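Week 7 handout: Ticketed street games and the marketing claims made for them
Leisure and Events Management, Ondville evening program
Tutor: Rohani Ginting

Read this before the seminar. The Poslow case notes are the ones we'll argue over, so bring a pen.

1. What is being sold

A street game is a walk with puzzles attached. The operator sells a start time, a set of clues and a reason to look at buildings you normally hurry past. Costs are low once the route is written, so you'll meet a lot of operators and a lot of big claims. "Immersive" is the word to watch. Ask what the player does at each stop. If the answer is that they read a paragraph and type a four-letter word, write that down.

2. The Poslow case

Poslow ran a smuggling-themed trail through the old harbour streets and reported 467 players in its first season. Vlasta Beneš, who wrote the route, gave us the booking sheet. 107 of those tickets were free, handed out to friends of people who had already booked. The sheet doesn't say how many free ticket holders turned up. I'd treat the headline figure as tickets issued and leave it there.

The second claim was that players "came back again and again". A puzzle trail is hard to replay once you know the answers. Blažena Kováčik's essay from last year suggests the repeat names were mostly group organisers bringing new people, and I find that more convincing than the brochure.

3. Difficulty

Operators like to publish a completion rate. Celar advertised that nearly everyone finished, and also that the game was fiendish. Both can be true if hints are unlimited. Check:
- whether hints cost time or points
- whether teams who gave up were counted
- who tested the route, and whether they knew the neighbourhood

Radoslava Vávra's reading (in the course pack) defends free hints on the grounds that people paid for an afternoon out. Fair enough, but then drop "fiendish" from the poster.

4. Prizes and leaderboards

Cropper offered a $300 voucher to the fastest team each month. Roughly 400 teams entered before December and the top times got shorter every week. Cropper called this a growing community of skilled players. Answers being passed around would produce the same curve. What would you need to see to tell the two apart?

5. For the seminar

Choose one operator's web page and mark every sentence that could be checked. Žofie Holub will lead the first half. One page of notes is plenty, and please don't bring me a star rating as evidence unless you can say who was asked to leave it.
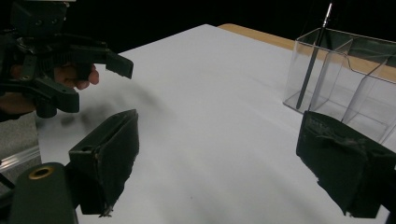 Star ratings come up again in week 8, when we look at review prompts sent straight after the final clue, while the team is still pleased with itself. Read the second half of the Vávra chapter for that one.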